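Speaker notes – "Setting a Table People Want to Stay At"
Nelly Cárdenas, Keltberg Supper Club evening

Opening. Thank everyone for coming out in this cold, and let them finish their coffee. Ask who still owns a tablecloth they're scared to use. (Wait for the hands, there are always more than you'd think!)

Story: my grandmother's Sunday lunches in Wultthorpe. One cloth, mended so often that we kids used to hunt for the darns. Don't rush this part – it's really the whole talk.

Size. Measure the table first, then add the drop on both sides. I like 6 inches for every day and a bit more for company. Mention the 35 napkins I hemmed for the Bustano wedding and how I'd never do it again, except that I probably would.

Color. White is lovely but it makes people nervous about the gravy. Soft greens and grays forgive a lot and let the food do the talking. Pass the swatches around now, starting at the back.
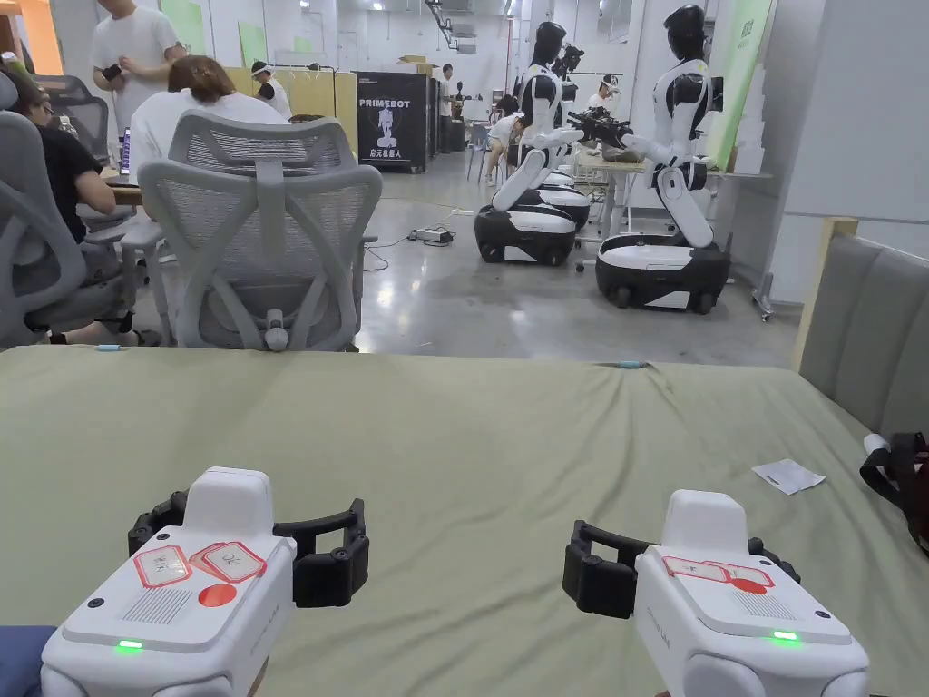 Page last changed: January 7, 2026

A sage-green cloth on a big table, muted and a little gray. Go slowly, let them look.

Stains. Cold water, patience, no scrubbing. Questions after this, then remind them about the February evening and the sign-up sheet by the door.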